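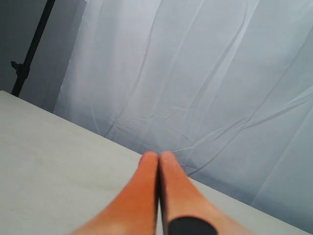
Orange on a Wednesday

I have been trying to give up sugar in my tea since December. I was on two spoons a cup and up to seven cups on a working day, so it was adding up.

Cutting down slowly did not work for me. I would have one spoon in the morning and be back to two by lunch. In the end I stopped completely, and for the first week everything tasted of wet cardboard. I nearly gave in at the Marti cafe, where they leave the bowl on the table.

Changing the tea helped more than willpower did. I had always bought the Karer bags, 80 to a box, and they are quite bitter if you forget them. I now use loose leaf from Talline and take it out after 2 minutes. It costs more, but I drink less of it.

I still have sugar in coffee. I tried it without at Dilletti and left half the cup.

My next job is biscuits, which I have been putting off. There are 30 in the tin at the moment and I am going to finish those first. Then I will stop buying them for a month and see how I get on.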